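Hasgate Tub Chair – Gray
Estotness Seating / Armchairs / Hasgate
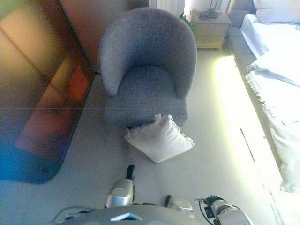 The Hasgate is a low armchair for reading corners, bedrooms and smaller living rooms. The back curves around into the arms in one line, so it looks finished from every side and can stand out in the room as well as against a wall. The seat sits well down inside the curve, with a straight front edge.

The cover is a nubby weave in a cool bluish gray. It looks paler in daylight and darker in the evening, so we suggest ordering a fabric swatch before you decide. Swatches are free and you can ask for up to 3 per household.

Details
Style: tub chair, single seat
Color: Gray
Cover: fixed, not removable
Assembly: screw-on feet, tool included
Packed in: 2 cartons
Guarantee on seat interior: 13 months
Scatter pillows: sold separately

Placing the chair
Leave a hand's width between the backrest and a radiator. Fabric that touches a hot radiator all winter will fade and can stiffen. Strong afternoon sun does the same thing more slowly – turn the chair now and then if it stands by a window.

Care
Vacuum with the soft brush, working along the weave. Blot spills with a dry white cloth, then a damp one. Do not use bleach or a steam cleaner. Small loops that work loose should be trimmed with scissors, never pulled.

Goes with
Sundirano throw pillow, white, square
Dağdelen footstool, gray
Sundirano throw pillow, sand, square

White pillows pick up dust quickly from floors and rugs. The Sundirano pillow covers zip off and can be washed cool with like colors. Dry them flat.

Delivery and returns
Delivery is to the room of your choice on the ground floor. Upper floors can be booked at checkout. Please measure doorways and stair turns before ordering, as the backrest does not come apart. Unused chairs can be returned in their original cartons. No deliveries on Sunday.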